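Galería: la mesa de costura de Floltura

Enero se nos fue entero en ordenar el taller, y ya era hora de enseñaros un poco cómo ha quedado. Quienes nos seguís desde los primeros arreglos sabéis que aquí los retales se multiplican solos, y que de la última temporada salieron 48 bolsas de restos – cuarenta y ocho, y todas con algo dentro que daba pena tirar. Así que nos sentamos con calma, con mucho café, y fuimos pasando pieza por pieza por la mesa clara, que es la que mejor luz tiene por las mañanas.

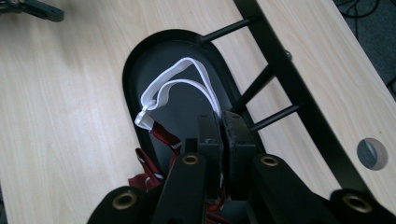
Lo de los elásticos merece un comentario, porque son lo que más nos piden y lo que antes se pierde. Los blancos los guardamos aparte de los de color, enrollados sin apretar para que no cojan marca, y las telas rojas van juntas aunque no sean del mismo tono (luego, al buscar un remate, se agradece muchísimo tenerlas todas a mano).

Las bolsas que ya están clasificadas se reparten entre el grupo de Putau y las compañeras de Lâm, que hacen maravillas con cualquier tirita. Si os apetece un lote, preparamos paquetes de 300 y de 500 gramos, y podéis recogerlos en el taller hasta las 6 de la tarde. ¡Venid con una bolsa de casa, por favor, que las nuestras vuelan!

Galería actualizada el 11 de marzo de 2024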